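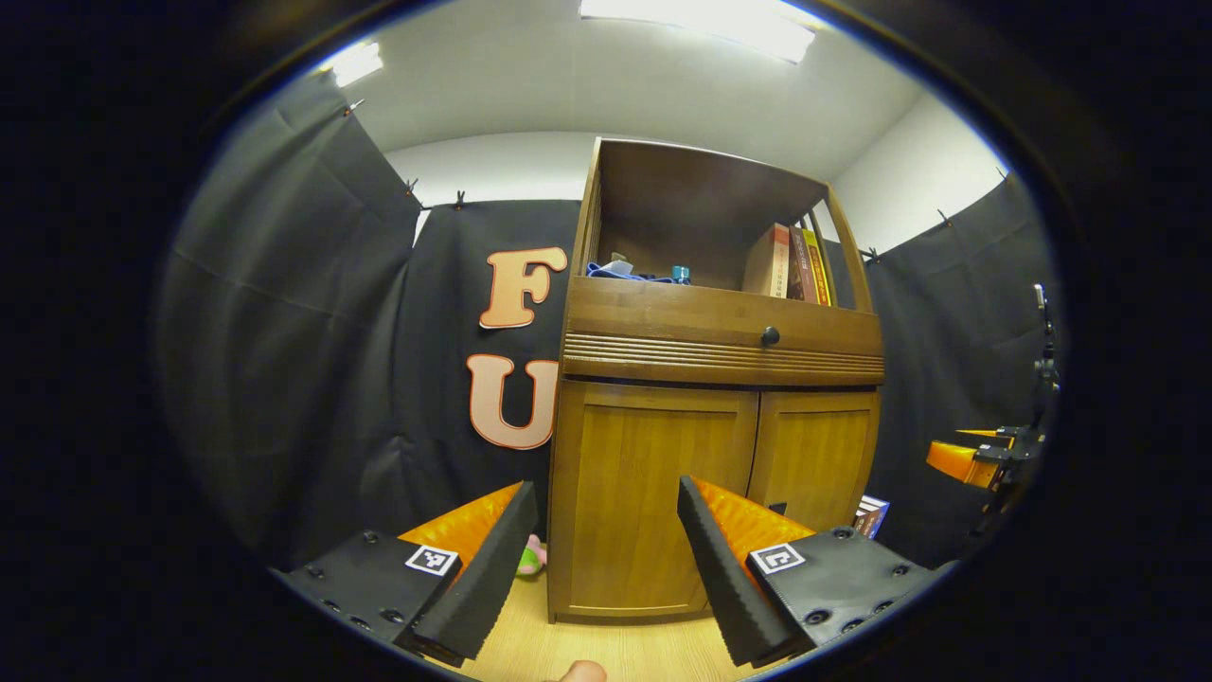 Ticket: Lito alphabet pack, satin letters pulling / gaps on linen
Opened by: Aisling Ó Flaithearta
Product: Lito monogram alphabets, machine version
Machine: Jirnley single needle, 5 inch hoop
Status: open, see log

Problem as reported

Bought the Lito pack for a set of napkins. Capitals stitch fine on the cotton test scrap. On the actual linen the wide columns pull in and you get a gap between the satin and the outline. Worst on M, W and the fancy Q. Lower case all ok except g, where the tail doesn't meet. Also getting thread breaks on the M, always in the second half of the letter. File format is the one the Jirnley reads from the stick, no errors on screen when loading.

Need these done, it's a wedding order. Napkins are 52, three letters each.

Log

1 May 2022
Opened ticket with Heffernan (they sell the pack). Sent the M file and settings. Auto reply only.

Meanwhile, tried:

Rethreaded top and bobbin. No change.
New needle, 75/11 sharp. Breaks stopped for one letter then came back.
Slowed machine down to lowest. Fewer breaks, gap the same.
Top tension down one notch. Loops on the back. Put it back.

Next day
Reply from Heffernan. Asked what stabilizer. I'm using tear-away, one layer, the Widlow lightweight. They say use cut-away for satin columns this wide. I don't want cut-away on a napkin, the back shows. Said so.

They suggested two layers of tear-away, second one turned crosswise. Also asked if I'd resized the letters. Yes – down from the 3 inch to fit the corner. Didn't think that mattered. Aparently it does.

Same day, later
Did M at original size, two layers crosswise. Gap nearly gone. No thread break. So two things going on:
– breaks = resizing. Machine shrinks the letter but keeps the same number of stitches so they're packed in too tight, needle hammering the same spot
– gap = linen shifting in the hoop

Checked the pack again. There's a 2 inch folder inside the 3 inch folder. Not on the index sheet. Would have been nice to know. Told Heffernan, they said they'll pass it on.

Day after
2 inch M from the proper folder, no resizing. No breaks, ran three in a row. Gap still there but small, left leg only.

Hooping. I was hooping the stabilizer and floating the napkin with pins. Hooped it all together instead, drum tight. Worse! Puckered when it came out, and hoop marks. Loosened a bit, so snug but not stretched, then basted a box round the letter before starting. Much better. Left leg closes.

Hoop marks came out with steam and a damp cloth. Took two goes.

Q
Still bad. The loop that crosses the bowl stitches last and pushes everything sideways. Asked Heffernan if the file could be changed so the loop goes earlier. They said the order is fixed by Lito, but there's pull compensation in the editing software. I don't have the editing software, just the machine.

They offered to run it for me if I send the size and fabric. Sent: 2 inch, medium linen, 40 weight rayon. Got back two files, one with a bit of extra width and one with more. First one fine. Second looks fat next to the other letters, binned it.

g
Same problem as the Q basically, tail stitches after a long jump and lands short. Adjusted file from Heffernan fixes it. Monograms are all caps so not urgent, but I'll want it for pillowcases in September.

Settings that work (for me, on this linen)

Size: 2 inch folder, do NOT resize on the machine
Needle: 75/11 sharp, changed every 9 napkins
Stabilizer: Widlow lightweight tear-away x 2, second layer crosswise
Hoop: all layers together, snug, basting box on
Speed: medium. Slowest didnt help once the size was right
Top tension: back to default
Bobbin: the white prewound, no change

Outstanding

Index sheet needs the 2 inch folder added – with Heffernan
Q file for everybody else, not just me – they've asked Lito, no answer yet
W not retested at 2 inch. No W in this order so leaving it
Thread color numbers on the chart don't match the spools I have, separate ticket

Leave ticket open till the Q is sorted please. Will add W when I get to it.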